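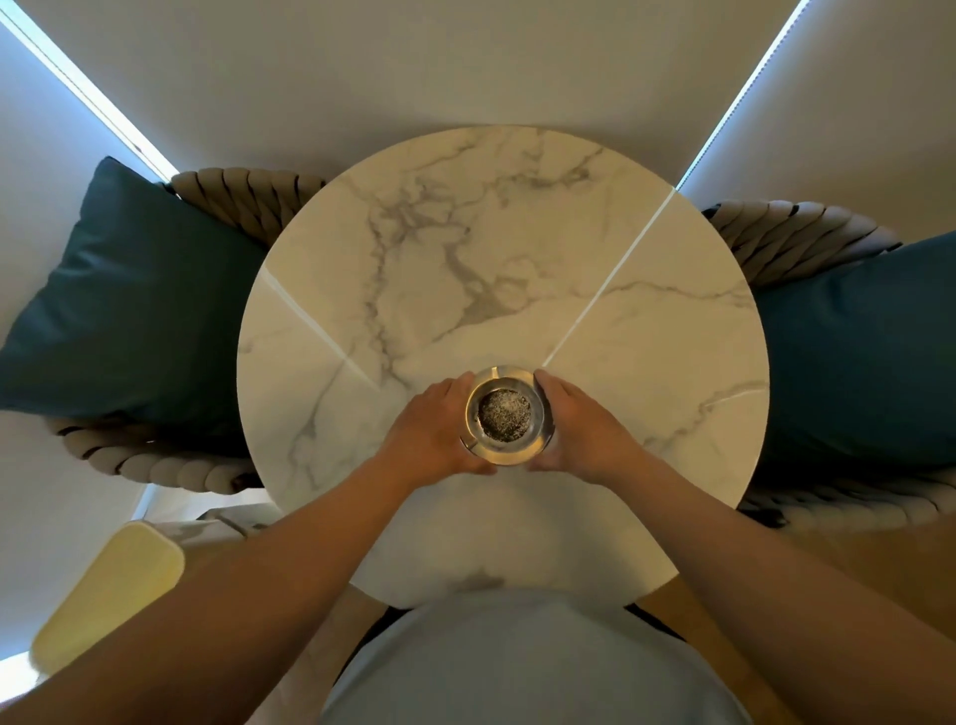 The handling rules are in much better shape than they were at the last report, so I'll start there. When we wrote the Tramari proposal we had one line about picking things up with two hands, and it said "grip firmly and lift". You can guess how that went with the people who had to teach it to the arm! The rule now says where each hand goes, how far up the side, and what to check before anything leaves the table. Ashtrays got their own section. A metal one with ash still in the bowl, gripped from both sides, has to stay level the whole way, and our first draft would have let the arm tip it like an empty plate. We've added a tilt limit for anything with loose contents, and a full ashtray now counts as an open container.

The Skondard crew have been working through the draft clause by clause, and I've been sitting in on Friday mornings. They've logged 400 demonstrations against the new rules so far. Of those, 289 passed on the first read, 61 came back for a second look, and the rest are still in the queue (I'd hoped to have them cleared by now, but the checking is slower than the doing). Most of the ones that came back were for the same thing – hands leaving the object before it had settled. That's a wording problem on our side. We said "release when placed" and everybody read "placed" their own way. It now says both hands stay put until the object has been still for a slow count of 2.

We also had a good long argument over shiny tabletops. Platham wanted them left out of the standard altogether, on the grounds that reflections make a mess of the readings. I get it, but cafés and patios are full of them, and a rule that only works on dull surfaces isn't much use to the people we're writing for. We've kept them in, with a note asking the recorder to mark strong glare in the log.

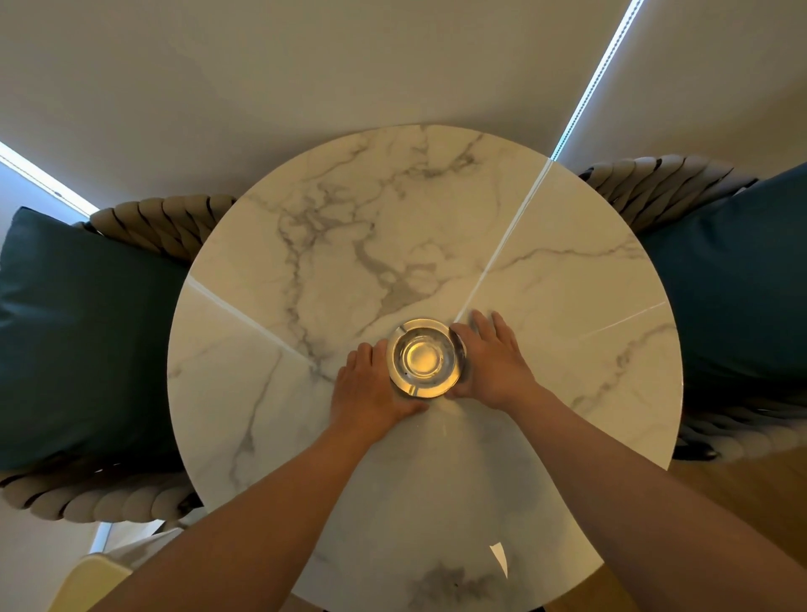 Two-Handed Handling Report, Issue 2, p. 4

Glassware is the part I'm happiest with. The old draft treated a drinking glass like any other small object, so you could pinch it by the rim and still be within the rules. Now it's flat of the hand on either side, below the rim, and no squeezing past the point where it stops sliding. Ayala have tried this wording with their own trainers and sent back a page of notes, nearly all of them useful. They asked for a separate line on stemware and I've said yes, though it won't be written before August.

Money is fine. We're under on travel and a bit over on breakages, and I'd like to move the one across to cover the other if you're happy with that.

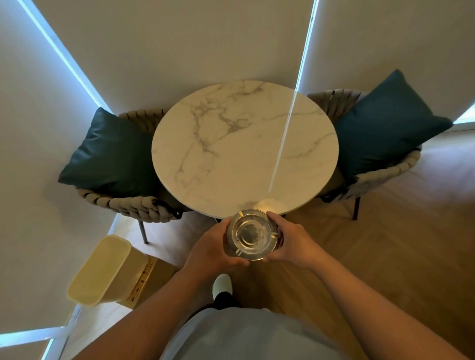

Do the rules apply when a person is guiding the arm by hand?

They apply in full, and the person guiding it is the one who signs the log.

We had that one from three different places, so it's going in the front of the next draft in bigger type. Still to do before then: the stemware line, the colour codes for the log sheets, and a proper go at the section on stopping. At the moment it tells you when to stop but is pretty vague on who's allowed to start again, and Platham have offered to take the first pass. I'll send the marked-up copy once it's back from them.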